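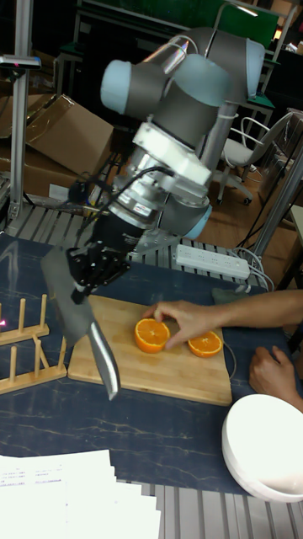 Gernetti Raises Outlook on Crop Reinsurer Oramell

Gernetti revised its outlook on Oramell to positive from stable in July, citing lower retained losses and a combined ratio that improved by 2 points.
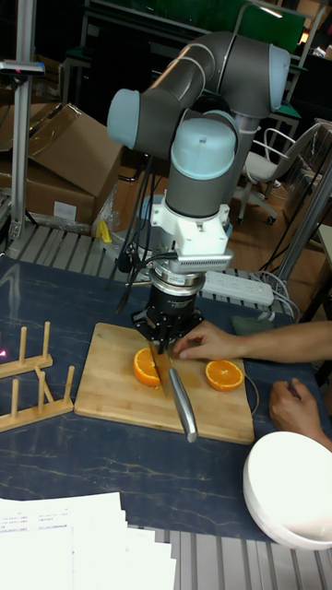
Rate Filing

Oramell's primary unit, Pasaribu Mutual, has filed for new hail deductibles on 1,467 policies – 123 of them written through Gelico.
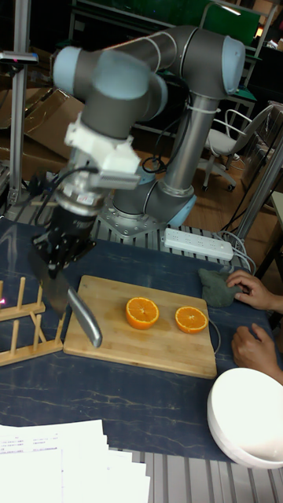

The filing would take effect 18 days after approval. Analyst Kurniawati Santoso said reserve development remains the main constraint on an upgrade.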